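Muvwood Clothing Exchange
Progress report to the Sisay Fund, second period
June 11, 2024
Prepared by Jui-lin Ko

Dear friends at Sisay,

The shop is open, the rails are full, and people keep coming back! When I wrote my first report we were still arguing over the paint and waiting for the electrician, so it is a real pleasure to send you one with customers in it.

Where we are now

Muvwood now has 164 member households. Our target for this point in the grant was lower than that, and most of the growth has come by word of mouth, especially through the elementary school on Brestari Road and the English classes upstairs from us. A household joins for free, brings in clean clothes when it can, and takes home what it needs. We keep a simple points card, one point per item in and one per item out, and every new household starts with 15 points so that a family with nothing to bring can still leave with a full bag on day one.

The starting points were the part of the plan we worried about most. Would people use them up and never return? A few have. Most come back with a bag of outgrown things within the season, and the stock has held steady without our having to run a single appeal for donations.

Children's clothes move fastest by a long way. Winter coats were gone by the end of January and we had a waiting list for boots. Adult T-shirts are the opposite problem – we could open a second shop with the T-shirts alone. We have started putting the best ones out on hangers by color, and packing the tired ones for the rag merchant, who pays us by weight. The money is small but it covers laundry soap.
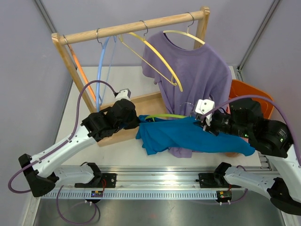 Chaltu Kumsa told us she would never have looked twice at the T-shirts while they were folded in bins, and that she now goes to them first. She also said the sizes on the labels are no help at all, that a medium from one maker would fit her son and a medium from the next would fit her husband, and could we please sort by measuring across the chest. So we tried it. We made up chest-width tags for the tops, beginning with the men's section, and the pile of things tried on and left behind at the mirror has shrunk a great deal. The women's tops will be done next. Pants are harder and we have not found a system we like yet.

Repair evenings

The mending table was a side note in our application, and it has become one of the liveliest parts of the whole project. We planned one evening a month and now run 2, and both fill up. People bring zippers, hems, knees, coat linings, and one evening a tent. We supply the machines and thread, and those who can sew sit beside those who can't. Several regulars who came in unable to thread a needle are now showing newcomers how to sew on a button, and I could happily write the entire report about that.

We own 3 sewing machines. Two are sturdy and easy to use. The third, an old Skurkumov that came to us as a gift, makes a lovely stitch when it is in the mood, but the tension slips on anything heavier than cotton and parts are hard to find. We would like to move part of the signage budget across to a replacement. The request is in the money section below.

What has been harder

Storage. The back room floods a little in heavy rain, and in March we lost several boxes of bedding that were sitting on the floor. Everything is now up on pallets. The landlord has looked at the drain and agreed to fix it, but there is no date for the work and I am not counting on it before fall.

Opening hours. We are open three afternoons a week, and parents who work days have told us again and again that this doesn't suit them. We tested an early evening opening in May. It was busy from the first minute, and we would like to make it permanent, which means a few more paid hours for our shop assistant.

Record keeping. The paper points cards get lost, washed, and chewed. We now keep a copy in a notebook at the counter. It is slow when there is a line, though it has ended the arguments.

Money

Spending is close to plan. Rent and insurance are exactly as budgeted. Shelving came in under, thanks to a shoe store that was closing down and let us have its fittings for the cost of moving them. Heating ran over, and we have covered the difference from the shelving savings. Signage is mostly unspent, and we would like your permission to use part of it for the sewing machine and part for the evening hours. A one-page table is attached with the figures by line.

Next period

The big event is the back-to-school swap in September. The school has offered us the gym, and we are setting aside uniform shirts, backpacks and sneakers from now on. Before then we will finish the chest-width tags, settle the evening hours if you agree to the change, and print a short guide to joining in the languages our members use most.

You would be very welcome to visit, on a repair evening above all. Bring something with a hole in it.

With warm thanks,
Jui-lin Ko
Muvwood Clothing Exchange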